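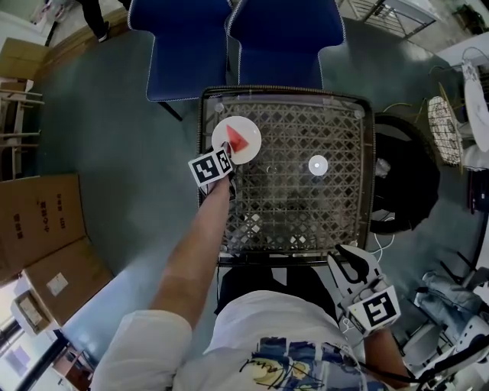
Metine shortwave: anyone else get a QSL back?

dialtwister
Sent them a report in December, figured it was gone for good, and a card showed up in my mailbox this morning! Full data too: date, time, frequency, and 2,000 watts typed in for the power. I was using the old Zanix portable with a wire out the kitchen window, and the path works out to 3,428 miles. I'm still grinning.

saltmarsh_dx
Nice catch, congrats! Did you send return postage? I've mailed them 2 reports and gotten zip.

dialtwister
Yep, a couple of bucks and a self-addressed envelope. I also put in a page of program details (mostly the accordion music, plus what I could make out of the talk after it).

oldcoax
Don't want to rain on this, but are you sure it was the Metine site? I thought that evening service moved over to Potar a while back. Two kilowatts sounds awfully low for what you heard on a portable.

dialtwister
Card says Metine. I can only go by what they typed.

oldcoax
Sure, and stations keep using up old cards for years. I have one with a transmitter site on it that had already been torn down. I'd log it with a question mark.

saltmarsh_dx
I wouldn't. If the station signs it, I count it. Potar always had that hum under the announcer anyway, and you'd have noticed it.

oldcoax
The hum was there on the Jireš relay too, so I don't think you can tell them apart that way.

bandscan_patty
Popping in to say I heard them last night, weak but readable, with nearly ten minutes of music before the ID. Dialtwister, which address did you use? The one on my list is from an old handbook.

dialtwister
The PO box they read out right before sign-off. Have a pencil ready, the guy talks fast and only says it once.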